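Skirkgate Forums > Automation > Grippers and end effectors
Thread: Yellow paddle fingers no longer parallel, unit 017

slotwright
23 November 2025
Second month with the hand-held gripper and the fingers have started meeting at the tips before they meet at the bottom. Fine on cushions, hopeless on sleeves. 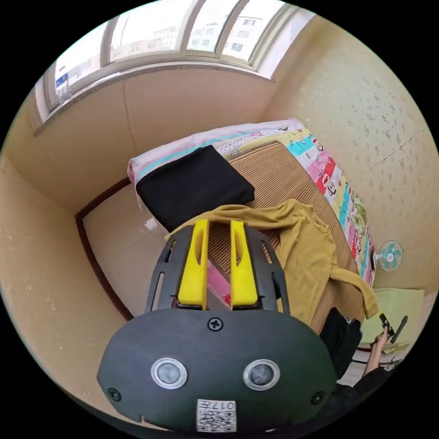 Unit 017 over the bed, fingers open, mustard top and black cloth still to do.

I've had the fingers off twice. Bolts are done up to what the Demach sheet says. It holds square for nearly 21 garments and then wanders off again. Any ideas before I buy another set?

brendow_bench
What are you doing up the screws in? One go each, or a bit at a time? If you pull one side down hard first, the mount sits skewed and the fingers follow it.

slotwright
One go each. I am not a patient man.

brendow_bench
Well, there's your fault. Slacken the lot, squeeze the fingers shut on a strip of card, then nip each screw up in turns. Card stays in until the end.

tuppence_lathe
Disagree. Card just hides it. We had three sets do this and every time it was the fingers themselves taking a bend near the oval hole. Lay them on a bit of glass. If they rock, bin them.

brendow_bench
You'd bin a car for a flat tyre.

tuppence_lathe
I've seen your car.

Jiang
Check the black slotted frame as well. Ours opened up at one of the cutouts, a hairline you could only find with a fingernail. New fingers on a cracked frame will last you until Thursday.

Also wipe the two lenses while you're in there. Dry cloth, no spray. Fluff off bedding gets everywhere.

slotwright
Right. Glass test: one finger rocks, one doesn't. Frame looks sound, fingernail finds nothing. Swapped the bad finger and did the card trick.

tuppence_lathe
So I was right.

brendow_bench
So I was half right, which is above my average.

slotwright
13 garments in and still square. I'd like to see it past 21 before anyone gets a medal. Does the card want to be thick or thin? I used a cereal box.

brendow_bench
Cereal box is fine. Not the corrugated stuff, it squashes.

Jiang
Change both fingers next time. An old one and a new one never wear the same, and you'll be back here by March.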